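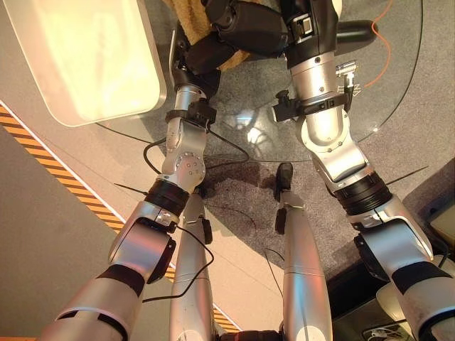 Figure 4. Round glass table with a tan-yellow towel.

4.2 Glass tops and the things that land on them

Of all the surfaces in our survey, the glass coffee table gave us the most to talk about. Wood, stone and painted tops drew short answers. Glass drew stories! People who owned one had opinions on fingerprints, on the sound a mug makes when it is set down too hard, on what can be seen through the top from the sofa. Of the 178 households in Virkdale that returned the long form, 18 had a glass table as the main table in the living room, and those 18 wrote far more in the free-text boxes than any other group.

The first pattern is about wiping. Owners of glass tables told us they cleaned the top more often than owners of wood did, but in smaller bouts, often between two other chores. Many kept a cloth or towel within reach of the sofa. Hovland's earlier work on kitchen counters described something very close to this, which he called "passing care": short, unplanned cleaning that never gets its own slot in the day. We were delighted to find it so clearly in another room. Joar Hovland kindly shared his original coding sheet, and we used it with only two changes (the category "stove" was dropped and "reading matter" was added).

The second pattern is about mixing. We had expected a glass top to hold fewer kinds of things, on the theory that people who buy one want it to look clear. The diaries say otherwise. Food, drinks and household items shared the same top at most times of day, and the mix was at its richest in the evening.

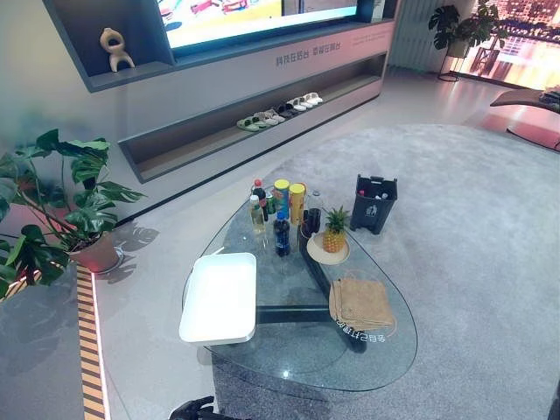

Round tops seem to push this further. With no corners to claim, family members in our diaries did not divide the table into "my side" and "your side" the way owners of rectangular tables did. Things drifted to the middle and stayed there — one diary from May follows a single jar of hand cream through nine days in the same spot, with snacks coming and going beside it.

Height matters less than we thought. We compared the Emilico and Granström groups, whose tables differ in height but share a 900 mm top, and found no clear difference in how many kinds of things were kept out. Distance from the sofa did show an effect: the closer the table, the more mixed its contents. This fits the Wellora diaries as well, although those were kept for a shorter time and cover weekday evenings only.

The glass group is small, and we would love to see the same form used with 200 or more owners of glass tables in a single town. Section 4.3 turns to side tables, where the lamp changes nearly everything.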